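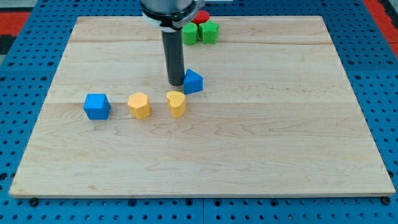
The Manipulation and Language Group at the Dallmont Institute invites applications for a Research Associate position in language-guided robot manipulation. The position supports the second phase of the Tradar project, which studies how a robot arm can carry out short spoken or written instructions on a tabletop without a separate program for each task. The test setting is kept simple on purpose: a wooden board and a set of plain colored blocks, among them a blue cube, a blue triangular prism, two yellow blocks of different shapes, and green and red pieces toward the back. Because several blocks share a color, an instruction such as "move the arm to the blue triangle" can be followed correctly only if the system uses both color and shape. How well a learned policy does this, and how it fails when it does not, is the main subject of the position.

Background

In the first phase of Tradar, the group collected 1151 demonstrations in which an operator guided the arm through a single instruction from start to finish. A policy trained on the full set was compared with policies trained on smaller subsets. The principal finding was that a subset of 300 demonstrations, selected for variety in block placement, matched the full set on instructions naming one block. The same subset fell clearly behind on instructions relating one block to another, for example "push the heart toward the cube." The group now wishes to establish whether this gap comes from the wording of the instructions, from the arrangement of the blocks, or from the way the two are paired during training.

A second question concerns correction. Operators in the first phase often wished to change an instruction while the arm was already moving. The present method treats every change as a new task and begins again. The successful applicant will help design and test a method that accepts a correction in mid-motion.

Duties

The Research Associate will be expected to:

Plan and run comparison studies on the tabletop system, including the choice of baselines and the written test protocol.
Extend the existing training code to handle corrections given during motion.
Supervise data collection sessions and review recorded demonstrations for quality.
Prepare results for publication and present them at project meetings with our partner laboratory in Vundberg.
Give day-to-day guidance to 2 graduate students attached to the project.

Qualifications

Applicants must hold a doctoral degree in robotics, computer science, electrical engineering or a closely related field by the starting date. Applicants who have submitted a dissertation and are awaiting the defense may apply with a letter from their advisor. Strong programming skills in Python and experience training neural network models are required. Applicants should also have worked with a physical robot arm – simulation work alone will not meet this requirement. Experience with the design of user studies is desirable. Written and spoken English must be sufficient for scientific work; no other language is needed.

Terms of Appointment

The appointment is full time and is offered for two years, with the possibility of a nine-month extension subject to review. Salary is set according to the Institute's research staff scale and depends on prior experience. The position is based at the Dallmont site. Regular travel to Vundberg is expected, and travel costs are paid by the project. The Institute provides health coverage, paid annual leave and support for relocation.

How to Apply

Applications should be submitted through Issa, the Institute's online recruitment system, under the heading "Tradar Research Associate." A complete application consists of a cover letter of no more than two pages, a curriculum vitae with a list of publications, one sample of written research, and the names of two referees. Referees will be contacted only for applicants invited to interview.

Review of applications begins on January 21, 2026 and continues until the position is filled. Interviews will be held by video, followed by a visit to the laboratory. Scientific questions may be addressed to Dr. Hilde Dierckx, principal investigator. Questions on the robot system and the existing code may be addressed to Dr. Guangming Kong. Both can be reached through the contact form on the Issa listing.

The Dallmont Institute is an equal opportunity employer. Applicants who need an accommodation at any stage of the process are asked to note this in the cover letter or to contact the personnel office directly.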